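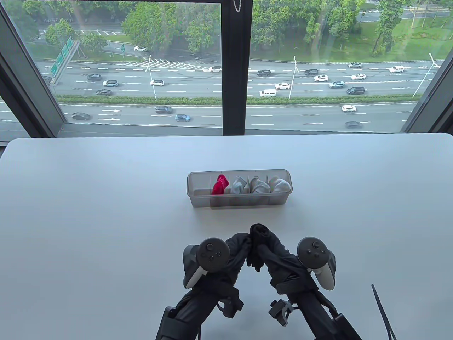 4 min read

Hand-held gripper pair: left controller creeps out of line with the jaw over a session

Posted 22 April 2023 by slotfeeder in Skirwood Help > Grippers and end tools

We use cookies to keep you signed in and to remember your settings. Accept | Manage choices

I look after a pair of hand-held grippers with a VR controller clamped to each one. We record two-handed work with them, at the moment putting socks into a clear divided tray on a white table, and the recordings go into Asetora to be turned into paths for the arms in the cell.

The right one is fine. The left one starts the day lined up and by the end of it the tip position is out by enough to matter. In playback the left jaw closes beside the sock and sometimes on the divider. If I redo the offset it comes good again, then it creeps off over the next session.

What I have tried so far:

- new battery in the left controller
- room boundary set up again from scratch
- swapped the two controllers over. The fault stayed on the left gripper, so I don't think it is the controller
- firmware is the same on both

The clamps are the Mostix ones with the hand screw. We wrap both grippers in black fabric, and I have not taken it off to look underneath as it takes ages to get back on. The table is right up against a large window, several floors up, with a main road below. We can't move it.

Is this a tracking problem or a mechanical one? I would like to know before I strip it down. 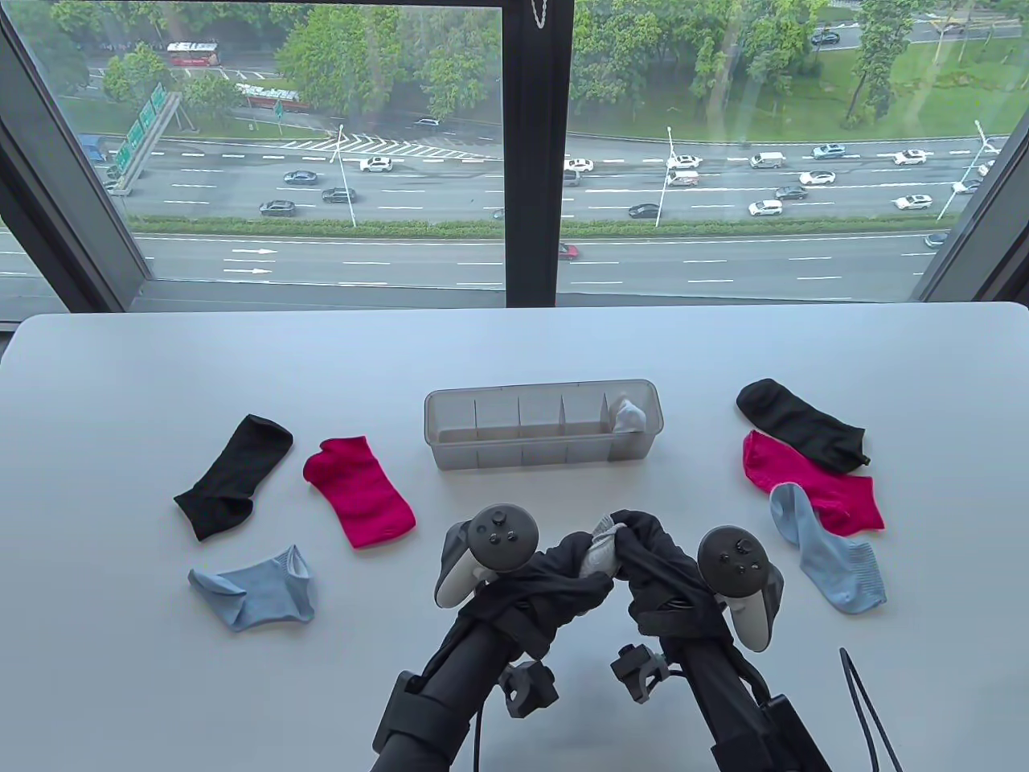 One more thing that may help. The drift is worse after jobs where both hands pull against each other, such as straightening a sock before it goes in the slot. After plain pick and place it hardly shows. The log for the last long session has 3000 grasps in it and the first marked bad is number 1034. After that they come more and more often.

benchwright

Mechanical, I would say. You swapped the controllers and the fault stayed where it was, and it builds up with load. Poor tracking tends to jump about and come back. It doesn't usually walk off in one direction and stay there.

Take the fabric off the left one. I know it is a nuisance. Then:

1. Switch everything off and put the gripper on the bench with the jaws closed.
2. Hold the jaw body in one hand and the controller in the other and twist gently. There should be no movement at all between them. Try it in all three directions.
3. If it moves, undo the hand screw fully and take the controller out. Look at the pad inside the clamp. On ours it had gone shiny and was sliding.
4. Clean the pad and the controller grip with a dry cloth. Leave out any spray or oil. If the pad is still shiny, fit a new one.
5. Put the controller back and tighten the screw by hand until it stops. Pliers will crack the bracket, and a cracked bracket looks fine until you load it.
6. Draw a line in paint pen across the clamp and the bracket. Check the line at every break.
7. Only then redo the offset.

Check the bracket bolts as well as the hand screw. There are two on the inside face and they are easy to miss. Ours were both loose.

When you wrap it again, leave the clamp uncovered if you can. The fabric also wants to be kept clear of the tracking ring, and it shouldn't be tight between the controller and the jaws or it will tug every time you open them.
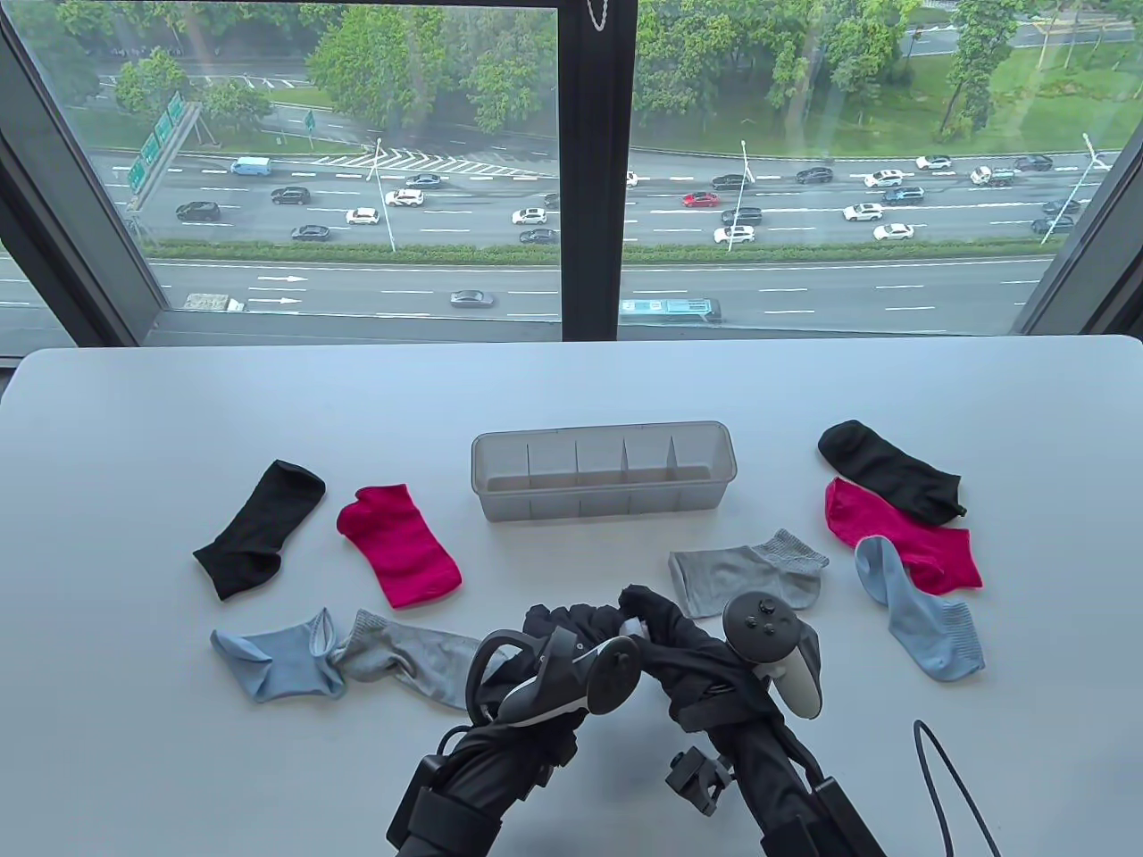 Grippers at the front of the table, tray empty and socks laid out on both sides.

rig_1648

could be the window. we had ours next to glass and it was hopeless in the afternoon, pulled the blind down and it was fine. costs nothing to try

greyjaw

Both of the above could be true, but do the twist test first as it takes a minute.

If you want to rule out the window without stripping anything, clamp the left gripper to the table, start a recording and leave it alone for 30 minutes. Look at the position in Asetora. If it stays put, the tracking is good enough and the trouble is in the clamp. If it wanders, pull the blind down and do it again.

Also look at the cable at the corner of your table. If it can catch when you reach across, it will work a clamp loose in no time. We route ours through a Başaran clip under the table edge and leave enough slack for a full reach.

We had new pads fitted in September and have not had to touch the offset since.

slotfeeder

Did the still test with the blind up and it didn't wander. Took the fabric off after that. One of the inside bolts was loose and the pad is shiny like you said. I have ordered pads for both sides and will mark the brackets when they go on.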